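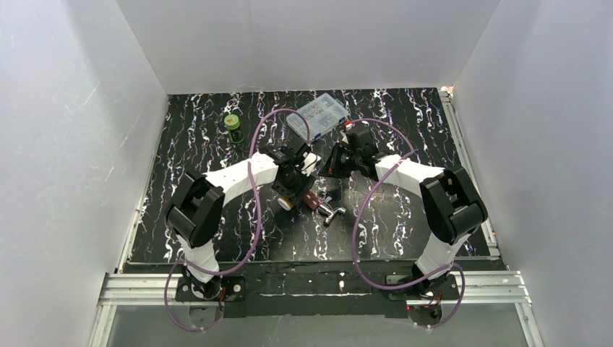
Akinyi Mosoti wrote in to say that sorting a junk drawer is a waste of an afternoon, because it fills up again by February. She has a point. Most advice on the subject ends with you buying a set of matching trays, and I've never seen a tray stop anyone from dropping a dead battery in it.

Still, a drawer you can't close has to be dealt with. My way takes 34 minutes by the stove timer and costs nothing.

Step 1. Empty everything onto a flat surface. A table, a counter, whatever you have. Don't sort in the drawer. You'll only push things to the back.

Step 2. Pull out the big metal pieces first. Old faucets, spouts, brackets. People hang on to a replaced faucet for parts, and I doubt many of them ever use one. If you can't name the sink it would fit, let it go. Scrap yards will often take metal fittings.

Step 3. Put the small stuff in a clear box with dividers and a lid that latches. Clear matters more than the number of compartments. I tried the labeled kind from Jomness and spent longer reading labels than looking for screws. Fill up to six compartments and leave the rest open — you'll want them.

Step 4. Be hard on bottles and tubs. This is where I part ways with the "save every jar" crowd. 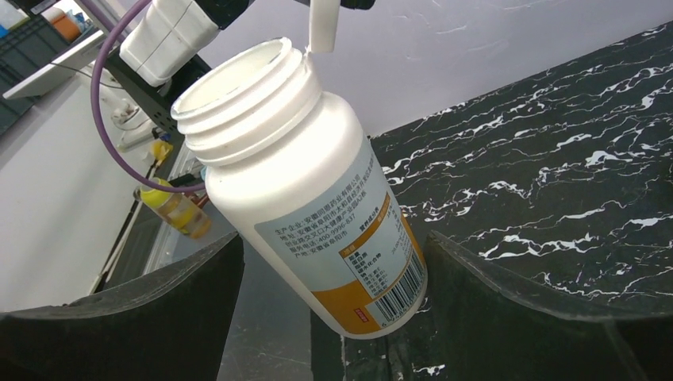 A container earns its place if the lid closes properly and the mouth is wide enough to get things back out. Flip-top lids are handy until the hinge goes, so open and shut it a few times before you decide. Anything that held food gets washed and left to dry overnight with the lid open. Peel the old label or cover it with tape, and write the new contents on top. Don't put cleaning products in a food bottle, whatever you've read about saving money.

Step 5. Put back only what you've reached for in the last four months. The rest goes in a bag in the closet. If the bag is still tied in another four, give it away unopened.

Wycliffe Obura swears by drawer liners as a last step. I've used two kinds and couldn't tell you what either of them did, apart from curl at the corners.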